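Condomínio Comercial Grudura
Ata da reunião ordinária de acompanhamento técnico — 1 de maio de 2019
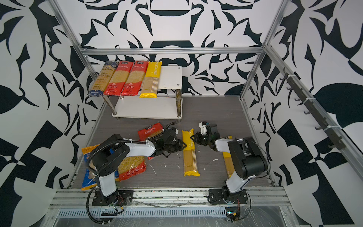 Barajas abriu a reunião com uma objeção à ata anterior: no seu entendimento, o texto aprovado atribuía à Dotard a manutenção integral da rede de água quente, quando o contrato abrange apenas a central de produção e os troços até aos coletores de piso. Pediu que a redação fosse corrigida antes de se discutir qualquer orçamento. A correção foi aceite sem votos contra e a ata anterior ficou aprovada com essa alteração.

1. Rede de água quente sanitária
Foi apresentado o relatório da Dotard relativo às temperaturas de retorno. O coletor do piso 2 regista valores inferiores aos previstos no caderno de encargos nos períodos de menor consumo. A empresa atribui o desvio ao desequilíbrio hidráulico entre ramais e propõe a substituição das válvulas de regulação manual por válvulas termostáticas de equilíbrio. São abrangidas 33 válvulas, sete das quais em zonas sem acesso por alçapão.
Foi perguntado se o reajuste das válvulas existentes seria suficiente. A Dotard respondeu por escrito que o reajuste é possível, mas que as sedes apresentam desgaste e a regulação não se mantém de forma estável. A resposta fica apensa à ata.
Deliberação: solicitar proposta discriminada, com separação entre fornecimento, montagem e abertura de alçapões. A proposta deve indicar o tempo de corte por ramal.

2. Isolamento das tubagens na cave
Verificou-se que o isolamento foi retirado em vários troços durante a última intervenção e não foi reposto. O material em falta é coquilha de espuma elastomérica, com revestimento exterior nos troços expostos a choque. A Drovex reconhece a falta no corredor técnico — não a reconhece junto à bomba de recirculação, onde alega ter encontrado a tubagem já sem revestimento.
Deliberação: a Drovex repõe o corredor técnico a suas expensas. O troço da bomba é incluído na proposta do ponto 1, sem prejuízo de posterior imputação de custos.

3. Contadores individuais
Mantém-se a divergência entre o contador geral e a soma dos contadores de fração. Foram apontadas duas causas possíveis: leituras efetuadas em datas diferentes e consumos das zonas comuns sem contagem própria. Ficou decidido fazer a leitura simultânea de todos os contadores antes do fim de maio e só depois avaliar a instalação de um contador dedicado na lavagem da garagem.
Foi rejeitada a proposta de repartir a diferença por permilagem no presente exercício.

4. Acesso à casa das máquinas
A chave passa a ser levantada mediante registo, com indicação da hora de entrada e de saída. As empresas com contrato em vigor deixam de conservar cópia própria. A Dotard solicitou exceção para intervenções urgentes fora de horas; o pedido transita para a próxima reunião, por falta de parecer da seguradora.

5. Outros assuntos
O esquema de princípio afixado junto à central está desatualizado e não mostra a segunda linha de retorno. A Dotard entrega nova versão, em papel e em formato editável, com a proposta referida no ponto 1.

Nada mais havendo a tratar, foi encerrada a sessão e lavrada a presente ata, que será assinada depois de aprovada.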